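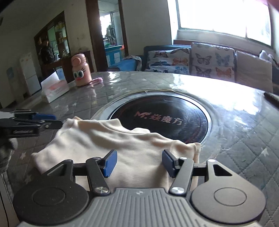
Home-built grippers learn to fold the laundry at Stotent

A pair of hand-held grippers built in a shared workshop has started folding children's clothes, and the people behind it could hardly be happier.

The project goes by the name Garov. It began in February at Stotent, the members' workshop on the old dairy site, when Hsin-yi Wei brought in a broken printed finger and asked if anyone could tell her why it kept snapping at the same spot. By the end of the evening four other members had pulled up stools, and by the end of the month they had a working jaw, a name and a shelf of their own next to the band saw.

The idea is simple enough to explain over coffee. A person holds one gripper in each hand and does an ordinary household job with them, while a small camera on each gripper records what the fingers are doing. Those recordings are then used to train a pair of robot arms to do the same job with the same fingers. No arm has to be in the house while the recording is done, so it can take place at any table with enough elbow room.

“You pick them up and after ten minutes you forget you haven't got fingers,” says Wei. “Then you try to do up a button and you remember very fast!”

The group has settled on small shirts as its first serious job. Towels were too easy, says Maarten Declercq, who designed the linkage, and adult shirts have sleeves that go everywhere. A child's shirt fits between two grippers, can be folded in four moves and still gives plenty of trouble at the collar, where the fabric is thicker and likes to spring back.

So far the team has recorded 200 folds, all of them made on kitchen and living room tables in members' homes. That was a deliberate choice. Evelien Segers, who keeps the recordings in order, wanted patterned tablecloths, shiny covers, daylight from the side and the usual clutter that lives on a family table.

“My first set was all done on a bare white bench and it looked lovely,” she says. “The arms did fine on the bench. We moved them onto a checked cloth and they grabbed the cloth. So now we go to people's houses, and we leave the table the way we find it, more or less.”

Soft tips made the difference

Most of the spring went into the fingertips. The first version had hard printed tips, which slid off thin cotton and left a crease where they did catch. Kiprono Simiyu tried bicycle inner tube, then a strip cut from a kitchen mat, and then began padding the tips with rubber. The current pair of grippers has blue rubber pads on black linkage arms, and each arm turns on a single pivot screw, so a worn one can be swapped at the table with one screwdriver.

Simiyu is proud of that last part – and he should be, as anyone who sat through the spring version with its tiny snap rings will agree. He has already worn through three sets of pads and keeps the old ones in a jam jar.

The parts for one pair cost the group 135 euros, without the cameras, which were lent by members. The printing was done on Stotent's own machines. Screws and bearings came from Dekker, the hardware shop around the corner, where Jozef Goossens has been setting aside odd lengths and short boxes for the group. Goossens has since joined the workshop himself and is building a third gripper with a longer handle for people with large hands, his own included.

What the arms can do now

The two robot arms at the workshop are secondhand and a little noisy. In the latest round of trials they were given 58 shirts, one after another, laid out flat on a covered table. They finished 30 of them without help. Most of the others got as far as the second fold before a sleeve slipped away. One was rolled into a tube, very neatly, and has been pinned to the wall.

Declercq thinks the sleeves can be fixed by recording more examples of people getting it wrong and putting it right. Up to now members had been stopping the recording whenever a fold went badly, and starting again. The new rule is to keep going and sort it out with the grippers, however long that takes.

Segers would also like more hands. All the folds to date come from five people, who by now fold in much the same way, and she is keen to get left-handers in particular. Visitors to the June 2023 open workshop can try a pair of grippers for themselves and, if they like, have their folds added to the set. Clean shirts up to age six are welcome and will be given back folded, by one method or another.

The drawings, the parts list and the pad template are pinned up at Stotent and can be copied by anyone who asks. A sister workshop in Stiston has already printed its own pair and plans to start on socks. Wei has offered to bring the Stotent grippers over for a joint evening once the new long handle is ready.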